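Two-arm cell in sim: which gripper, and is the wrist camera enough?

torquelimit
Posted Friday, 9:40 am

I'm building a simulated cell for a module pull-and-replace job before we commit to hardware. Two arms share one table, with the module cabinet at the far end. The candidates are the Juvari two-finger and the Rokari parallel unit, both driven by the Drarnden controller. Physics runs at 600 Hz, control at 200 Hz. I render from several viewpoints to see what each camera gives me, starting with one from beside the shelving. 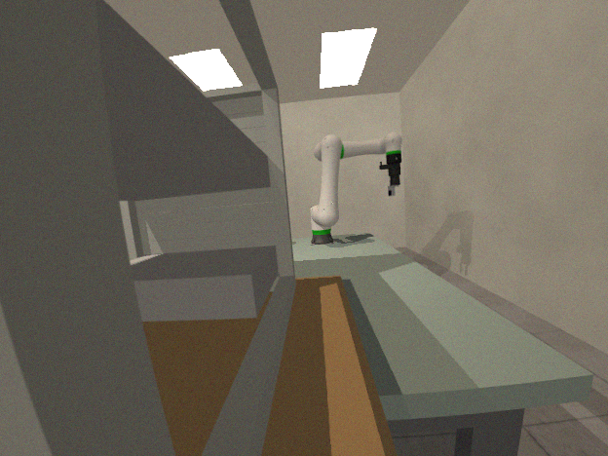 1. Gripper choice
The Juvari has slimmer tips, and I want those for getting between neighboring modules. The Rokari holds position better under side load in my runs. I did 7 insertions with each. The Juvari jammed on two, both with the wrist yawed a degree or so off. The Rokari jammed on none, but its body touched the cabinet on the top row.

2. Overhead camera
Good for checking arm-to-arm clearance, poor for anything on the cabinet face. The forearm covers a lot of table when it reaches across, and shadows move with it. My segmentation mask picks up the gripper shadow as a second gripper unless I threshold on depth.
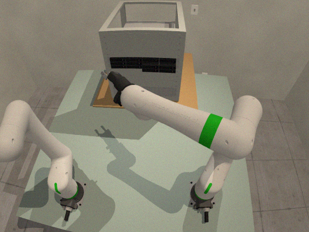 kinchain replied:
Seven trials per gripper won't separate those two. Randomize the yaw error and run a proper batch before you rule on jamming. Also check your contact stiffness. If it's still at the Seol default, thin tips will wedge in sim well before they would on a bench.

torquelimit replied:
Stiffness was at default, yes. I'll rerun with it lowered. I don't agree on the batch size for the body contact, though. That one is geometry – it repeats every time at the same pose.

shim_stock replied:
Repeats at the same pose, with the same IK solution. Flip the elbow and try again. I had a similar collision go away with the wrist entering from the other side. As for cameras, I'd drop the overhead completely and go wrist only.

kinchain replied:
Disagree. Wrist only leaves you blind to the other arm. Keep the overhead at a low rate for clearance and use the wrist view for the last stretch.

torquelimit replied:
That's close to what I have now. The wrist view does the alignment. I added sensor noise to it so the edge detector doesn't get spoiled by clean renders. The ribbing gives plenty of vertical edges, and the filter sometimes locks on to a ridge when I want the module border.

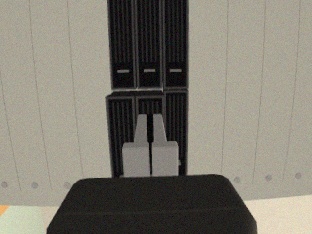 The fingers also hide part of the target on final approach, so I freeze the estimate once the tips overlap the module outline and finish open loop. With the Juvari that works if the estimate was good going in. With the Rokari the wider tips force an earlier freeze and the error grows a bit.

shim_stock replied:
Offset the camera sideways from the gripper centerline. You lose symmetry, but at least one edge of the module stays in view longer.

kinchain replied:
And fit a pair of borders at the known module width, not single lines. Single ridges drop out on spacing alone.

torquelimit replied:
Border pairs are in and the false locks are mostly gone. Camera offset is next, then the elbow flip, then the long batch with the stiffness lowered. Will post the jam counts for both grippers when it finishes.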